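Washing Up by Hand: Water Use in Shared Student Kitchens
Course project report, Environmental Studies
Seija Väisänen, Aleksi Kauppinen, Wai-kit Tam
Supervisor: Leena Saarinen
Submitted 2 Oct 2026

1. Background

The kitchens in the Jokau housing block have no dishwashers. Each kitchen is shared by several students, and all washing up is done by hand in a single sink. The water is included in the rent, so residents never see a bill for it and most have no idea how much they use.

Our project looked at how much water goes into washing dishes in these kitchens, and whether small changes in routine make a difference. We chose dishes over showers or laundry for a practical reason. A meter can be fitted to a kitchen tap without entering anyone's room.

We first planned to compare Jokau with the newer Toivonen building across the street. Toivonen does have dishwashers, and we dropped the comparison after the first meeting with our supervisor. It would have been a different project.

2. Method

Seven kitchens agreed to take part in August. We fitted a simple flow meter to each kitchen tap and asked residents to write down the time whenever they started and finished washing up. Water used for cooking or drinking was taken out by matching the meter readings to these times.

For the first half of the month residents washed as they normally do. For the second half we asked them to fill the sink or a basin, wash everything in it, and rinse at the end with the tap turned on only while an item was under it. We did not hand out any equipment or detergent.

One kitchen stopped keeping the log after a few days. Its readings are left out, and the results below come from the remaining six.
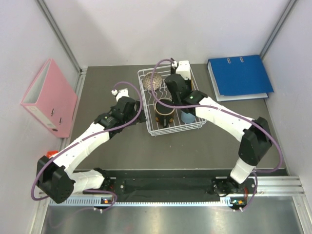
Drying was not part of the original plan, but it came up in nearly every conversation with residents. Several people told us they rinse and dry one item at a time when there is nowhere to put things down, and that the tap often keeps running while they do it. We added a question on racks to the closing interview for this reason. A white wire rack with wavy upright dividers will take a round bowl in a rear corner and still leave room for other dishware, so the whole wash can be set aside to drain. Residents who had any kind of rack said they rinsed everything in one go. We can't separate this from the effect of the basin, and we have no meter data on it.

3. Results

Before the change, the kitchen with the highest use went through 500 liters in a week. After the change the same kitchen used 400 liters. The other kitchens started lower and also came down, except for one where use went up slightly. That kitchen had guests staying in the second half of the month, and its log shows longer washing times in the evenings.

The biggest savings came from the rinse. Filling a basin made less difference than we expected, partly since some residents emptied and refilled it when the water got greasy. Those who scraped plates and wiped out frying pans first did not need to do this. Two residents said they had learned to do it at home and had assumed everyone did.

Pre-soaking was hard to judge. Some residents left pots to soak overnight in a full sink, and the next person had to let the water out before they could do anything. The water was then used once and gave no benefit to the rest of the dishes. Others soaked a pot with the leftover basin water, which costs nothing extra.

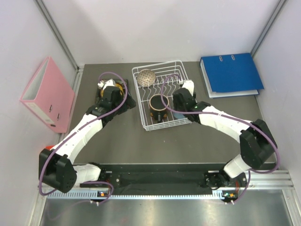

The interviews also showed that the written log changed people's behavior on its own. One resident, Vega Collado, said she turned off the tap more often as soon as the meter was installed, before we had asked for any change. If this was common, our figures for normal use are too low and the real saving is larger than what we measured.

4. Problems

The meters do not record hot and cold water separately. This matters for energy use, and we would have liked to include it. We contacted the housing company, Nullerano, about readings from the boiler room, but the data they have covers the whole block.

August is also not a typical month. Some residents were away for part of it, and we corrected for this by asking each kitchen who was home on which nights. The answers were not always complete.

5. Suggestions

We suggest that Nullerano put a washing basin and a drying rack in each kitchen and fit a tap with a lever handle where the old twist taps are still in use. Residents said the twist taps are annoying to open and close with wet hands, and that this is why they leave them running.

A follow-up should run during the fall term with full kitchens. The meters are stored in the department and can be borrowed by next year's group. The log sheets are kept with them.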